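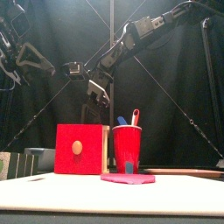 **Girard**
Product Information, Movadwood

**Movadwood revises the Dremanlow countertop box for small kitchens**

Movadwood will release a revised version of the Dremanlow countertop box in October. The Dremanlow is a compact wooden storage box with a bright red front, a round orange knob and an unpainted light wood edge along the side. It is intended for small goods that are used daily and tend to collect near the sink or stove: tea, spice jars, batteries, string, rubber bands, spare dishcloths.

The revision covers the hardware, the paint and the assembly instructions. Outer dimensions are unchanged, so the box occupies the same space on a counter as the previous version. Existing owners can order the new knob separately and fit it through the original hole with a standard screwdriver.

The knob sits left of the middle of the front panel. It was moved from the center two versions ago, after users reported that a cup or jar set close to the right side got in the way of the hand. Movadwood tested a lower position for the current release and did not adopt it.

**Arrangement on the counter**

The company's recommendations for placement come from a survey of owners, which returned 449 completed forms. The most common arrangement was the box with an upright container directly to its right, used for utensils. A tall plastic party cup is adequate for two or three light handles. Heavier tools, such as steel ladles, need a container with more weight at the base. A strip of colored tape near the bottom of the cup is enough to mark which set of utensils belongs in it.

A dishcloth kept in front of the cup can be laid flat or folded into a rectangle. Cloths should be wrung out before they are put down next to the box. The light wood edge is sealed, but standing water left against any sealed wood will eventually raise the grain. 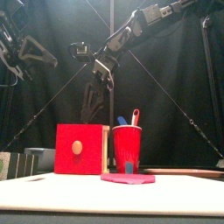
Lillby, which has stocked the box since its first version, asked for the paint to be changed before it would place another order. In its view the earlier red marked too easily when customers wiped it with scouring pads, and the shop had taken back 13 boxes for that reason. It also asked that the cleaning instructions be printed on the carton, where they could be read before purchase.

Both requests have been met. The new paint is applied in two coats and cured for six hours between them. The cleaning instructions now appear on the side of the carton and again on the assembly sheet. They call for a soft damp cloth and mild dish soap. Scouring pads, bleach and solvent cleaners are excluded from the warranty.
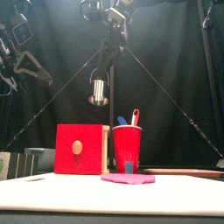 The light wood edge is left unpainted in the new version as well. Painting it was considered, but the paint wore through at the corners in handling tests and the bare edge looked better after the same amount of use. Small scratches on it can be taken out with fine sandpaper, followed by a thin coat of clear sealer.

**Availability**

The first production run is 2,364 boxes. Orders from shops will be filled in the sequence received. The box ships flat with all screws, the knob and one assembly sheet, and takes around 20 minutes to put together. Replacement knobs and front panels will be stocked from the same month.

Shops that hold the previous version may continue to sell it. Cartons of the revised box carry the word "Revised" under the product name.

Press and trade inquiries: Product Information, Movadwood.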